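PRESS RELEASE

Ellex opens the doors of its Arroyo workshop

Arroyo, February 2022

I've been asked to keep this short and formal, and I'm going to manage neither, so apologies to any editors who like their releases tidy! Ellex held its first open day at the Arroyo workshop last week and I came home with sore feet, a full notebook and a strong wish to go back.

We had 132 visitors through the door, which is a lot for a building where the kettle serves one floor at a time. People came from the college, from two of our suppliers and from Jeltelden, whose whole training team turned up on the same bus. Milagros Cifuentes gave the welcome talk from the stairs (no microphone, she doesn't need one) and then everybody was let loose on the ground floor.

The big draw was the marble table, where our people work with hand-held grippers. You hold one in each hand and do an ordinary job with them, slowly at first, and the recordings go towards teaching robot arms to do the same sort of thing.
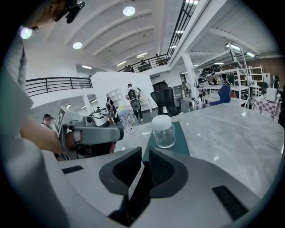

I had a go myself before the doors opened and I was dreadful. Your own fingers want to join in all the time! Ramiro Iglesias, who looks after training, told me most beginners need about 30 minutes before they stop fighting the jaws, and he was kind enough not to say how long I'd need. The children were far better at it than the adults, as you'd expect, and one lad from the college had to be fetched away for his lunch.

"We wanted people to see the plain everyday side of it," said Montserrat Zabala, who organised the day. "They read about robots and imagine something very grand. Then they come in and find us picking things up and putting them down again, and they stay for an hour."

Tools got the most questions, I think because everyone has an opinion on how to hold one.

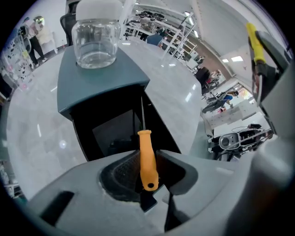
An orange-handled screwdriver held upright in one of the hand-held grippers at the Ellex open day.

Boris Danko from Sorard came along too and spent most of the afternoon talking finger pads with Ramiro. I followed perhaps half of it, but there was a lot of nodding, and the two firms will be meeting again before the month is out.

Small objects are still the hard part, Ramiro says, and he'd like more practice with them from as many different pairs of hands as he can get. Visitors who fancied it could leave their names for a paid session, and 73 of them did, which rather took us by surprise. Hugo Montes is ringing round now to fix times.
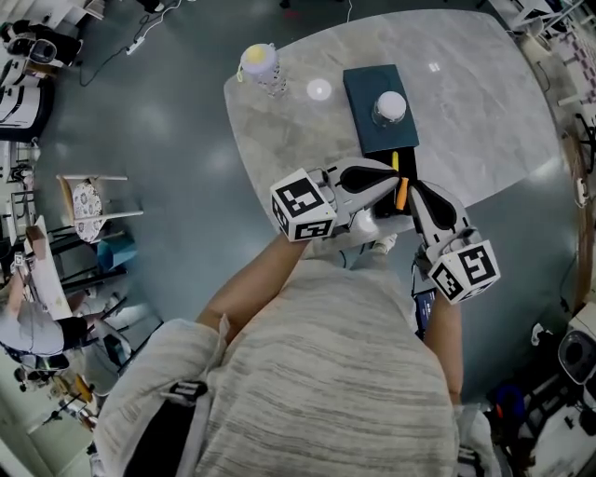 Visiting and press enquiries

Group visits can be booked through Hugo Montes at the Arroyo workshop, extension 2147. Please tell him how many of you are coming and whether anyone needs the lift. Journalists who'd like to try the grippers are very welcome; flat shoes and short sleeves are best.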